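Hilo sobre perillas, porque llevo toda la mañana con esto y a alguien se lo tengo que contar 🧵

Resulta que en mi mesa viven, desde hace meses, las perillas sueltas de todo lo que he ido desarmando. Amplificadores, una fuente de laboratorio, un temporizador de cocina que nunca volvió a sonar. Todo en un frasco de mermelada. El frasco ya no cierra.

En mayo me propuse ordenarlas de verdad y duré una tarde. Las separé por tamaño, luego por color, luego por tipo de eje, y cuando llegué al eje ya no me acordaba de por qué había empezado por el tamaño. Volvieron todas al frasco.

Wilfredo Policarpio (los que me siguen desde hace rato ya lo conocen, es el de las radios) me dijo: deja de clasificar el montón entero. Saca pocas, ponlas en una bandeja y decide solo con esas. El resto ni lo mires.

Y le hice caso! Bandeja azul al centro, un cajoncito amarillo a un lado y uno rojo al otro, todo sobre el tapete marrón para que no rueden hasta el suelo, que ya perdí una debajo de la nevera y ahí sigue.
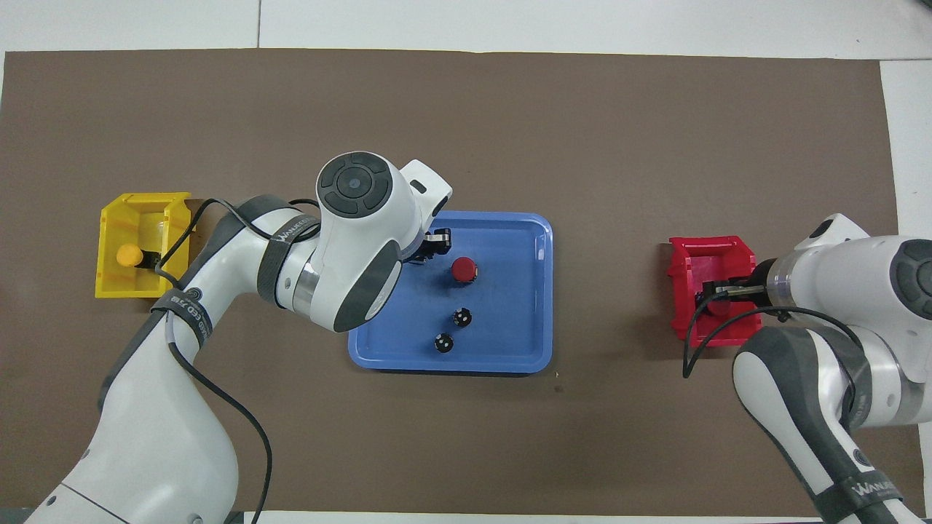 Una roja y dos negras con puntitos blancos. En el amarillo, de momento, solo hay una clavija.

Las reglas, por si a alguien le sirven: en el amarillo va lo que uso este año. En el rojo, lo que regalo o cambio. No hay tercer cajón, porque el tercer cajón es el frasco de mermelada con otro nombre y ya sabemos cómo acaba eso.

La roja me tiene enamorada, lo confieso. Tapa plana, cilíndrica, de las que se agarran bien con los dedos fríos. La quiero para el volumen del Tilport, que lleva desde que lo compré con un tapón de pasta de dientes puesto a presión (funciona, no me juzguen).

Las negras son otro tema. Yo las daba por repetidas y ya iban camino del cajón rojo, pero Maham Gilani me escribió que en el taller de la calle Lerer piden 445 por un par de perillas negras usadas - cuatrocientos cuarenta y cinco pesos, por algo que yo guardaba con restos de mermelada de higo.

Así que ahora dudo. Si las vendo me pago los potenciómetros que me faltan. Si las guardo, las guardo para un proyecto que se llama Trutlow y que por ahora es un dibujo en una servilleta. Ustedes qué harían?

Truco de limpieza, que me lo preguntan siempre: agua tibia, una gota de jabón y un cepillo de dientes viejo. Las remojo 30 minutos y las seco boca abajo sobre un trapo. Nada de alcohol en las que tienen marcas pintadas, que una vez le borré los números a una preciosa y todavía me duele.

Pongo una alarma a las seis y lo que siga en la bandeja a esa hora se va al cajón rojo. Menos la roja - esa ya tiene dueña.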